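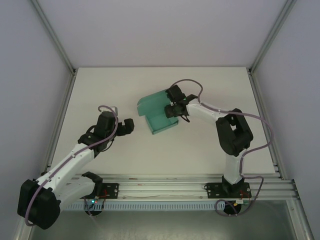
The Endham Two-Arm Club is a student robotics club based at Endham Technical College, best known for its long-running work on getting a pair of robot arms to handle ordinary household and office objects together. It grew out of an evening class and is open to any student of the college, whatever their course, along with a handful of people from the town who have been coming so long that they are treated as part of the furniture (and are very welcome, it should be said).

History

The club began as a ten-week evening class called Hands and Hinges, taught by Yesenia Cabrera, who had spent much of her working life repairing packing machinery and wanted to teach the subject from the workbench up, with as little blackboard as she could get away with. The class was meant to run once. When it ended, the students simply kept turning up on the same night, and by the following October the college had agreed to give them a room on the ground floor of the Grajales Building, which they still have.

For the first few years members built small single arms out of whatever could be found, and a good many of these are still on a shelf by the door, some of them in working order. The move to two arms came with a grant of $2,069 from the college's student projects fund, most of which went on framing, rails and cable. The arms themselves were bought secondhand by the college, and the members put the cell together over one winter, with a fair amount of taking apart and starting over.

The workcell

The main cell, which members call Litska, has a white tabletop with pale walls on three sides. Both arms are mounted on an aluminum rail along the front, so that they reach in over the table from the same side, each ending in a black gripper. The upper links are white and the joints black. A flexible cable follows each arm, and new members soon learn that minding the cables takes up nearly as much of an evening as minding the arms, and that a loop which looks generous with the arm at rest may be a good deal less generous once it stretches out.

A smaller cell, known as Brinus, is kept for beginners. It has one arm only and runs at a gentle speed, and it is where everybody spends the first half of the year.

The box project

Much of the club's time in recent years has gone into what is called the box project, in which the arms work with an open box that has a folding lid. It was suggested by Wálter Villca, then a second-year student, who had tried to close a lid with one arm on Brinus and found that the box slid away across the table every time he pushed. With two arms, one can hold the tray steady while the other brings the lid over, though getting them to agree on when to start has kept several groups of students busy.

The box used is a teal-green one with a shallow tray and a broad lid. Members set it down at different angles to the table edges, and a program is only counted as finished when it can cope with all the starting positions on the club's list, of which there are 17. Each try is written up by hand in a notebook, including the ones that go badly, and the notebook for last year records 163 tries. Villca's own program, which he called Patience, got through 15 of the positions before he graduated. He left it to the club with a long and very friendly set of notes, still read aloud to newcomers at the first meeting of the year.

Meetings and membership

The club meets once a week during term. An evening usually starts with tea and a look through the notebook, after which the group splits between the two cells and swaps over halfway. There is no fee, and no knowledge of programming is asked for, as the beginners' sessions cover it from the first line onward. Cabrera retired from teaching but still comes in most weeks, and she is the person to ask about anything that squeaks.

An open evening is held each spring, when visitors can watch the arms at work and talk to the students who program them. The most recent took place in April 2026.

See also

Hands and Hinges (evening class)
Grajales Building
Student clubs at Endham Technical College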